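The Binder on the Bench: Helju Vanags on Writing Rules for Two-Armed Robots

June 25, 2025

Helju Vanags keeps her rules in a ring binder, and she hands it over before she has finished saying hello. She leads working practice for the bench robots at Nalance, and the pages are soft at the corners. "Go on, turn to the earbud one," she says. "It's my favorite!"

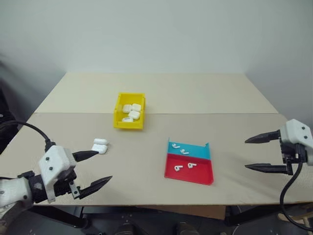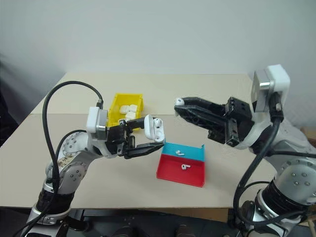 Earbud work at the two-arm bench, with the yellow bin and the blue and red tray.

The earbud sheet covers a job most people do without looking: getting small earbuds and their charging cases together. For a pair of robot arms it is fussy work, and Vanags loves it for that. "A case is smooth and rounded, and then it has a lid. An earbud is a funny little shape with a stem on it. If your rules are sloppy, this is the job where you find out."

The first rule in the binder is that everything has a home and the home has a color. Earbuds go out on the tray, in the blue part and the red part, and the bin is yellow. "I can stand across the room and talk to Lajos about the red side and we both know what we mean," she says. Lajos Szabó runs the bench most afternoons, and he was the one who asked for the colors to be written down after two shifts laid out the same job in different ways. The binder had said "place parts as usual." Vanags still winces at that line.

Her second rule is about what she calls the handover, any moment when both arms are working close to each other. The sheet says one arm holds and the other one moves. "You pick which is which before you start, and you say it out loud. It feels silly for a day or so. Then you can't imagine not doing it."

She is just as keen on the rule for stopping. Anyone in the room may call a stop, including visitors, and the person running the arms opens both hands only after someone has looked at what is in them. Zodwa Magagula wrote that page following a visit to the Purkstead site last October, where she saw a version she liked and came back with four pages of notes. "Zodwa's page is better than any of mine," Vanags says. "It's short, and you can read it while you're nervous."

Then there is the log. Each run gets a line, good or bad, and the bad ones need a reason in plain words. The earbud job has 247 lines so far, and the whole bench has more than 3,010. I asked if people really fill it in. "They do now. I used to have a form with 9 boxes and people hated it, so they wrote 'fine' in all of them. Now it's one line. You get 'case slipped, lid half open' and I'm thrilled, I can do something with that."

What about published safety standards? Vanags reads them, and tells new people to read them too, but she sees the binder as a different animal. "A standard has to work for everybody's robot. My sheet has to work for this table at four o'clock when the person running it would like to go home."

She changes a rule only when two people who use it agree on the new wording, and the old page stays in the back of the binder with a line through it. Khanyisile Khumalo, who joined the team this spring, learned the job partly by reading those crossed-out pages. "I got to see all the arguments," Khumalo says. "There's one about which way a case should face that goes on for ages."

That argument is still open, as it happens. Vanags wants the opening direction written into the sheet, Szabó wants it left to whoever is running the arms, and both have penciled their reasons in the margin. She flips to the page to show me, reads his note again, and reaches for her pencil.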